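Part-time evening receptionist wanted — Sturngate Music Rooms

Posted 27/04/2021

We need someone on the front desk for the evening lessons, starting in May. Bit of a rush this one as our current receptionist is off to college sooner than we thought. Sorry for the short notice.

Who we are
Small music school, children and adults, mostly piano, strings and brass. Plus a choir that meets upstairs and a Saturday-type crowd of beginners who borrow instruments from us. Part of the Tokholm group of schools but we run our own timetable and do our own hiring.

The job
18 hours a week, term time, late afternoon into evening. Fixed shifts, we'll give you the rota before you start. You would be:

Signing pupils in and out
Answering the phone and the email inbox (the inbox is the big one, be warned)
Taking payments for lessons and instrument hire
Booking practice rooms on Zarkix, our booking system. Training given, takes an afternoon
Putting out music stands for the string group and getting them back again afterwards
Locking up with the last teacher on site. Never on your own

No teaching. No need to play anything. You will hear a lot of scales.

Who we're after
Someone calm and friendly who turns up on time. Parents arrive all at once, five minutes before the hour, all with a question, and then it goes dead quiet again. You need to be ok with both. Desk or shop experience is handy, so is being able to spell. Must be 18 or over becuase of the locking up. A DBS check is needed, we pay for it.

The building
We moved the desk last year and there is now a proper chair and a heater that works. Practice rooms upstairs, step-free entrance at the side, lift to the first floor. Kitchen is shared with the teachers, tea and coffee free, label your milk. Buses 8 and 57 stop at the end of the road, last one leaves well after we shut. Bikes can come inside.

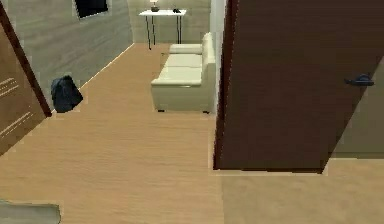
Hallway with wood floor, computer-generated view

Pay and the rest
Paid monthly, hourly rate in the application pack, same rate for training. Paid holiday. Half price lessons for you or one family member after your first term, subject to a teacher having a space. There is also a one-off payment of £400 if you stay to the end of the summer term — goes in with your last pay that term.

Covid stuff
Masks in corridors, windows open, screen on the desk. Bring a jumper. If the rules change again before you start we will let you know.

How to apply
Short email please, no need for a long letter. Tell us what you've done before, which evenings you can't do, and when you could start. CV attached if you have one. Put RECEPTION in the subject line or it will get lost amongst the hire forms. Or hand it in at the desk, or leave it next door at Marinescu bakery, they take our post when we're shut.

Chats will be informal, half an hour, in person or by phone. We are reading applications as they come in and will close the advert once we've found somone, so sooner is better. Everyone gets a reply.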